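Penomero: Folding Methods for Everyday Clothing
Student Project Report
Prepared by Shiela Dagdag

1. Purpose

The Penomero project examined how short-sleeved shirts may be folded so that they store flat and can be taken from a drawer without disturbing the garments beside them. The work was completed in partial fulfillment of the requirements of the household textiles course and was concluded in December. The report covers the preparation of the work surface, the folding sequence, and the recommendations made to the course office.

2. Work Surface

Early trials were held on a bare tabletop. Lightweight knit fabric slid on the smooth finish, and the side folds moved out of line before the final fold could be made. The table was therefore covered with black cloth for all later trials. The dark color also made the outline of a light garment easy to judge, especially along the hem and sleeves.

Each shirt was laid flat across the middle of the table, with the hem toward the front edge. The fabric was then adjusted at the collar and shoulders before any fold was attempted.

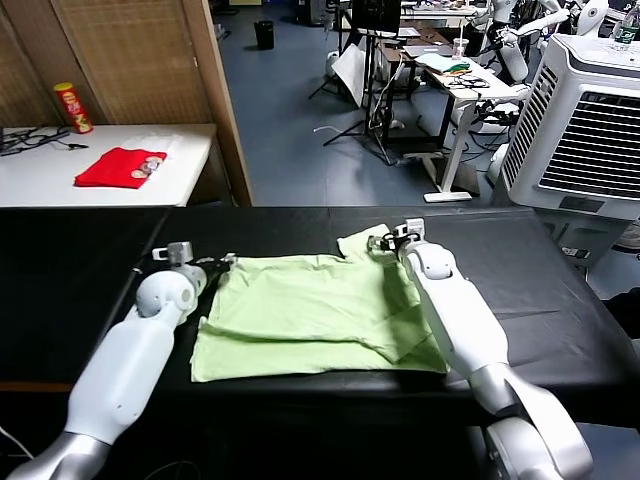 Figure 1. Lime-green T-shirt on the black cloth, held near the collar and the right shoulder.

Wrinkles in the body of the shirt were the most common fault at this stage. A diagonal fold low on one side, such as the one in Figure 1, should be opened out fully. When it was left in place, it carried through to the finished bundle and produced one thick corner.

3. Folding Sequence

Two methods were compared. The first, called Weron in the project notes, brings both sides to the center and then folds the shirt in thirds from the hem. The second, called Zirel, folds the shirt in half lengthwise, turns in the sleeves, and finishes with two cross folds. A total of 71 trials was recorded, and a trial was accepted when the finished bundle kept its shape for 60 seconds after release.

The Weron method gave a more even thickness. The Zirel method required fewer adjustments at the start but often left the collar exposed at one end. In both methods, the layers had to be held at both ends while the fabric was drawn straight. Lifting one corner slightly allowed a trapped layer to be corrected without opening the whole garment. 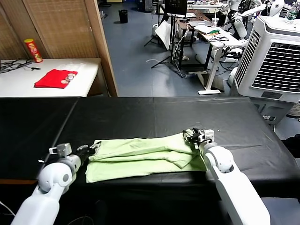
4. Storage Trial

Finished bundles were placed upright in a shallow drawer, 10 to a row. Those folded by the Weron method stood without support when the row was full. Zirel bundles leaned toward the thinner end and were better suited to stacking on an open shelf. Thicker cotton shirts performed well under either method.

5. Recommendations

The Weron method is recommended for drawer storage. A cloth table cover should be provided at every folding station, pulled smooth before use and replaced when it no longer lies flat. Instructions for new students should give equal attention to smoothing and folding, as most rejected bundles were traced to the first of these steps.

Further trials with long-sleeved garments are proposed for the following term. Written notes and trial sheets have been placed in the Rizk reading room, where they may be consulted on request.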